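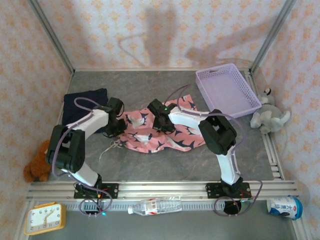
Drenar, April 2, 2020

Equipment Planning for Small Automation Projects
Handout 5: Costing a two-arm bench cell
Instructor: Liesl Leitner
Lab sessions: Aurelia Ortner

Read this before you start the budget assignment. It covers what goes into the price of a bench cell with two arms, in the order the money is usually spent. The working case is garment handling: two arms mounted on a front rail, one soft item on the floor between them, three walls behind. Keep that layout in mind, as most of the line items below come straight from it.

1. Start with the task, then the arms

Most first budgets begin with a catalog page. Start with one sentence that says what the cell has to do. For the working case, the sentence is: "Pick up a crumpled garment from the work floor and lay it out flat." Everything you buy has to answer to that sentence or to a second one you are willing to write down.

Cloth is a hard case for planners. A garment does not have a fixed shape, so you can't size a gripper to it the way you would for a bottle or a can. A printed pajama-type fabric with drawstrings will behave differently from a plain folded cloth. If your sentence says "garment," say which garments, and buy the test items early. They are cheap and they change the rest of the list.

Two arms or one? One arm can pick up and drop. Spreading or folding usually wants a second point of hold. Budget for two from the start if the sentence includes either word. Adding a second arm later means moving the first one, redoing the mounts and repeating the calibration.

2. The arm line

Quotes for arms rarely cover the same things. Before you compare two of them, fill in this list for each:

Arm, with or without gripper
Controller
Power supply
Cables, and their length
Base plate and clamps
Software license, one time or yearly
Spare gripper fingers
Shipping and import charges

In the lab exercise you will get two sample quotes, one from Plomerska and one from Morelli. The Plomerska quote looks lower on page one. Its gripper is on page three. Write both out in the format above and compare totals only after every row has an entry, even if the entry is zero.

Payload matters less than students expect for cloth. Reach matters more. Draw the work floor to scale, mark both bases, and draw the reach of each arm as a circle. The area where the circles overlap is where two-handed work can happen. If the garment, spread out, does not fit in the overlap, you need longer arms, closer bases or smaller garments.

3. Frame and rails

Aluminum profile is the usual choice because it can be cut, bolted and taken apart again. Price it by length and then price the brackets separately. Brackets and fasteners are the part most often left out, and on a small frame they can cost as much as the profile.

Bases clamped to a front rail are easy to shift during setup. They also have to be checked. Put a torque wrench on the tools list and mark the clamp positions with a paint pen once you are happy with them.

4. Walls, floor and other surfaces

Students tend to skip this section. Do not skip it. If a camera is part of the cell, the walls and floor are part of the equipment. The floral wallpaper and marble-pattern floor in the working case go on the budget as two rows, with a third row for replacement sheets.

Decide now whether you want one background or several. A cell that is tested only against one plain surface may have trouble when the surface changes. Wall covering is a low-cost item and can be swapped in an afternoon, so plan for more than one set. Give the labor a row too.

Lighting belongs here as well. Arms cast shadows on a back wall, and where they fall depends on where the lamps are. Buy lamps with stands you can lock, and write the positions down.

5. Cables

Every arm needs its cable run from the wrist back to the base and down to the controller. Measure along the links with the arm fully extended, then add slack at each joint. Too little slack pulls on the connector. Too much hangs below the rail and catches on things.

Buy one spare of each cable. Order them with the arms - a single cable ordered later can cost more to ship than to buy. Clips, sleeves and ties go in the consumables row.

6. Test objects and props

This row covers the items the arms will handle and the items that simply share the space. For a household-type task, that means ordinary things: a plastic basket, a plush toy, a drink can, a water bottle, an alarm clock. Set aside a fixed sum of $300 for the semester and keep the receipts.

Keep a written list of what you own. Garments wear, stretch and go missing in the wash. Buy duplicates of any garment you intend to report results on, in the same size and print, on the same day.

7. Lead times

Money is only half of the plan. Put a number of weeks next to every row. For the assignment, use these:

Arms and controllers: 9 weeks
Profile, cut to length: 5 weeks
Everything else: in stock

Work backward from the date you need the cell running. If the target is the middle of August, the arms have to be on order by early June, and that leaves almost nothing for setup. Ask for May. Purchase approval takes time too, and it does not start until the paperwork is complete.

8. Running costs

A cell costs money after it is built. Include at least: gripper wear parts, license renewals, cleaning, replacement cable, and staff hours. Staff hours will be the largest of these. Someone has to reset the garment between trials, and if a reset takes as long as the trial, your cost per trial doubles. Measure it in the lab before you guess.

Assignment

Prepare a one-page budget for the working case using the Volluvton sheet from the course folder. The sheet has 26 rows. Leave none blank. If a row does not apply, enter zero and say why in the notes column.

Attach your reach drawing from section 2 and a lead time chart. Arithmetic errors will be marked, missing rows will be marked more heavily.

Questions about the quotes go to Liesl Leitner. Questions about the sheet or the drawing go to Aurelia Ortner, who also has the scale rulers.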